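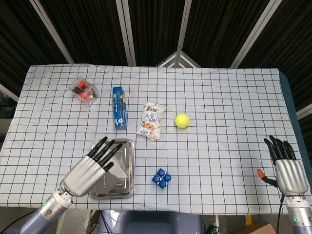
# The Hall Closet, Spread Out on a Table

Pletgate Diary > Around the House > Photo Galleries > The Hall Closet

Print this page | E-mail to a friend

14 comments | 33 shares

We've been in this house long enough that the hall closet had stopped being a closet and turned into a sort of storage wall with a door on it. You opened the door, you pushed, you closed the door. In December I decided I wanted to hang up a coat in there like a regular person, so out it all came, one shelf at a time, onto the table in the back room. These are my notes and pictures from the whole business. I've written more under some than others because some things had more of a story (and with some of them I still don't know what I'm looking at!).

**The first spread**

A tennis ball, a bag of snacks, a little see-through box of red and black bits, and the steel tray with some crumpled white paper in it. This was one shelf! One! I don't play tennis, and the last person in the house who did has moved to Bultwood and taken up swimming. The ball is still that screaming yellow-green, so I doubt it ever got hit much. It has gone in the basket by the back door for when my sister brings the dog over.

**The cloth**

I get asked about the tablecloth more than anything I put on it. It's the white one with the thin dark lines running in a grid, and I love it for sorting. I put things down in the squares and pretend I'm organized. The trick, if you can call it a trick, is to leave yourself a bare stretch in the middle and not let anything drift there, or you'll end up with a heap again by lunchtime. I found mine in a sale bin on Bultwood Road and I've never seen another since, sorry. Believe me, I've looked, I'd like a spare.

**The blue thing**

All right, this is where I need you. It's on the near side of the table, four round-topped blocks joined up in a square, blue all over. Toy block? Somebody's bottle caps stuck together in a craft moment? I've turned it every which way. It doesn't belong to any game we own, and I went through all of them, including the one with the missing dice. I've left it on the windowsill. If it's yours, or your kid's, come get it, and please tell me what it is when you do.

**Red and black bits, with box**

I kept these. I know, I know. They could be electronic parts or they could be off a toy, and the minute I throw them out something in this house will stop working and I'll be on my knees in the trash. They have a nice clear box of their own, so they take up hardly any room, and I've put a strip of masking tape on the lid that says ASK ROB. Rob is my brother-in-law. Rob has been asked about several boxes like this over the years and has never yet taken one away.

**The long blue box**

Blue, with white and blue printing all along it, and just that bit too long for every shelf I own. I've decided it lives flat, on the top shelf, pushed to the back. I tried it standing up in the corner behind the vacuum and it came down on my foot twice in one evening, so flat it is. Long boxes are the worst part of any closet, if you ask me. They're always too good to throw out and they never, ever stack.

**Snack bag**

How does a bag of snacks end up in a coat closet? I have a theory involving a road trip and a tote bag that got hung on a hook and forgotten. I moved it to the kitchen and then moved it back to the table and then finally made a decision, and the decision was no. I'm only a little sad about it. They had some nice color to them, sort of orange-brown, and I do like a salty thing at four o'clock.

**Shelf two: scarves**

Every scarf I've ever been given, and I think a few I was only lent. I washed the lot on Wednesday and hung them over the banister, and for one whole day the stairs looked like a market stall. I kept the ones that don't itch. The rest went in a bag for the thrift shop, apart from the gray one with the pulled thread, because my mother made it and I'm not a monster.

**Shelf three: paper**

Receipts, a parking permit for a car we sold, instruction books for things I can't find, and a letter from the Pletgate library telling me I owed 300 cents for a late book. They really did write it that way, 300 cents! I assume it was meant to be friendly. I paid it long ago, the receipt was stapled to the back. The instruction books I went through one by one with a cup of coffee, and if I couldn't picture the thing in my head, the booklet went in the recycling. That got rid of most of them.

**The steel tray again**

I'm giving the tray its own entry as it's my favorite find. A good plain rectangle with raised, rounded edges and a shine to it. I'd been wanting something to stand by the front door for keys and mail and I'd gone as far as looking in the Brirnell catalog, and there was one in my own closet the whole time. The crumpled paper I've smoothed out and put with the gift wrap. My grandmother ironed hers. I haven't sunk that low yet, but I did look at the iron.

**Hooks, before**

Two hooks, one of them holding on by a single screw and good intentions. Every winter coat in the house hung off the other one, in a sort of coat sandwich, and whichever one you wanted was always at the wall.

**Hooks, after**

A rail! A real one! The closet company wanted $399 for the fitted version with the little pull-out basket, and I stood there being very tempted by the little pull-out basket. Then Hjørdis Amundsen from across the street came by with a length of rail left over from her own laundry room and a level, and we had it up before supper. It's ever so slightly lower on the left. Neither of us will be discussing that further.

**Shoes, in a row**

I took this one purely to prove that it happened. They stayed in a row until roughly the time school let out.

**The floor of the closet**

It has one! It's the old linoleum, green with white flecks, the same as was in the kitchen before we redid it, and I'd forgotten it completely. I got a bit sentimental and sat down in there for a while with the door open. There's a pencil mark on the wall by the hinge where someone once measured someone, no name and no year. I've painted around it.

**Paint**

Speaking of which. The can says "oatmeal" and it looked yellow on the lid, cream on the brush, and nothing at all once it dried, and I'm very happy with it. I did the walls and the underside of the shelves, too (nobody but me is ever going to look at the underside of the shelves, but I'll know). If you're painting in a space this small, do the back wall first and work your way out. I did it the other way around and came out with an oatmeal elbow.

**Everything that left**

Bags for the thrift shop, lined up on the porch. Mbwambo's, the repair place next to the bakery, took the old lamp and the radio, and they were nice about it even though the radio had a sock inside. Don't ask me. The bag of single gloves I couldn't part with yet, so it's under the bed, where I'm sure it will be a treat for somebody to find.

**Coat, hanging up**

My coat, on a hanger, in the closet. I've opened that door more times this week than I did all last year. The linen cupboard upstairs is next, as soon as I can face the pillowcases, and I'll put those pictures in a gallery of their own.

I'll check the comments over the weekend for guesses about the blue thing. Joan, I already tried it on the chair leg, it doesn't fit.

14 comments | Print this page | E-mail to a friend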